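Comparing Two Hands for the Farkard Arm
Project report, Senden lab section

Summary
We were asked to decide whether the Farkard arm should keep its two-jaw gripper or move to the Wuyts hand, which has fingers, a thumb and opinions. We ran both on the same pick-up tasks and wrote down what happened, including the parts we would have preferred to leave out.

Setup
Both hands ran from the same Jedside controller, with the wrist camera left on throughout. The objects were a sponge, a tape roll, a sock and a plastic cup, all placed on the floor. Each hand got 55 attempts. Swapping hands took 36 minutes the first time, most of it spent looking for a screw.

Results
The gripper was dull and reliable. It failed mainly on the sock, which it pinched, lifted and let go of with great consistency. The Wuyts hand did better on the sock and the cup but needed far more tuning. Twice it closed neatly on nothing, and the controller logged both as successful grasps. We have marked those 2 entries by hand.

Camera view
With the gripper, the wrist camera saw mostly floor. With the hand, it sees mostly hand. The three fingers and the thumb stay in view, which helps when checking finger positions, but the sleeve over the forearm takes up much of the right side. Glare is the other problem. A bright band down the middle washes out the area just past the fingertips, where we would most like to see the object.

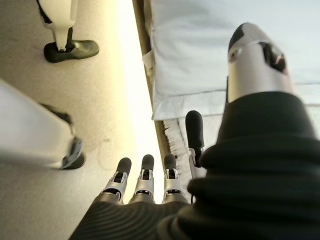 Recommendations
Keep the gripper for demos. Use the hand for soft objects, once the controller can tell a sock from air. Try a tighter sleeve and a lower exposure setting before buying a second camera.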